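Kategorie: Lesesaal / Lehrbücher / Hauswirtschaft und Ernährung
Drucken | Per E-Mail versenden

Kapitel 7
Brot im Haushalt: Kruste, Krume und die Frage der Haltbarkeit

Wer als Kind einmal das noch warme Endstück eines Laibes bekommen hat, der weiß eigentlich schon das Wichtigste, was in diesem Kapitel steht. Außen kracht es, innen gibt es nach, und beides gehört zusammen. Wir wollen uns auf den folgenden Seiten trotzdem Zeit nehmen, liebe Leserinnen und Leser, und uns diesem alltäglichen Lebensmittel so nähern, als läge es zum ersten Mal vor uns auf dem Brett.

Im vorigen Kapitel haben wir den Teig bis an die Ofentür begleitet. Sie erinnern sich: Das Mehl hat Wasser aufgenommen, das Klebereiweiß hat ein dehnbares Gerüst gebildet, und die Hefe hat dieses Gerüst mit Gas gefüllt. Im Ofen wird daraus nun etwas Festes. Die Stärke verkleistert, das Eiweiß gerinnt, und die Bläschen bleiben als Poren stehen. Das Innere des Brotes, die Krume, wird dabei kaum heißer als kochendes Wasser und behält deshalb seine helle Farbe. An der Oberfläche dagegen verdampft das Wasser, die Temperatur steigt weit höher, und Zucker und Eiweißbausteine reagieren miteinander zu jenen braunen, duftenden Stoffen, denen wir später noch einen eigenen Abschnitt widmen – die Maillard-Reaktion hat ihn wahrlich verdient.

Meine Kollegin Adoración Cifuentes, mit der ich viele Jahre lang die Lehrküche geteilt habe, ließ ihre Klassen in der ersten Stunde nichts weiter tun als schneiden und riechen. Ich habe das damals für Zeitverschwendung gehalten und es dann doch übernommen. Nehmen Sie also, bevor Sie weiterlesen, ruhig ein Stück Brot zur Hand und drücken Sie mit dem Daumen auf die Schnittfläche. Federt sie zurück? Bröselt sie? Fühlt sie sich klamm an? Notieren Sie sich das mit eigenen Worten, die Fachausdrücke kommen früh genug.

7.1 Ein Blick auf die Schnittfläche

An einer Scheibe lassen sich die beiden Zonen gut unterscheiden. Die Kruste bildet ein schmales Band, dessen Farbe selten gleichmäßig ausfällt; neben goldenen Stellen sitzen dunklere Sprenkel. Die Krume ist blasser, weich und von kleinen Poren durchzogen. Beim Rösten wiederholt sich an der Schnittfläche im Kleinen, was der Ofen vorher am ganzen Laib getan hat.

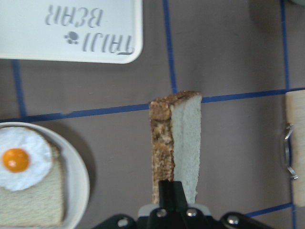 7.2 Warum Brot altbacken wird

Altbackenes Brot ist keineswegs bloß ausgetrocknet, auch wenn man das in vielen Küchen so hört. Die verkleisterte Stärke ordnet sich beim Lagern neu und gibt dabei Wasser ab, und am schnellsten geht das bei Kühlschranktemperatur.

Kommentare (3)

Neelam Mittal: Danke für das Kapitel! Die Daumenprobe mache ich jetzt mit meiner Berufsschulklasse.

Amr Lahlou: Kommt der Sauerteig noch? Im Kapitel davor habe ich ihn vermisst.

Yoga Simanjuntak: Bei uns lag das Brot immer im Kühlschrank. Jetzt muss ich wohl mit meiner Mutter reden.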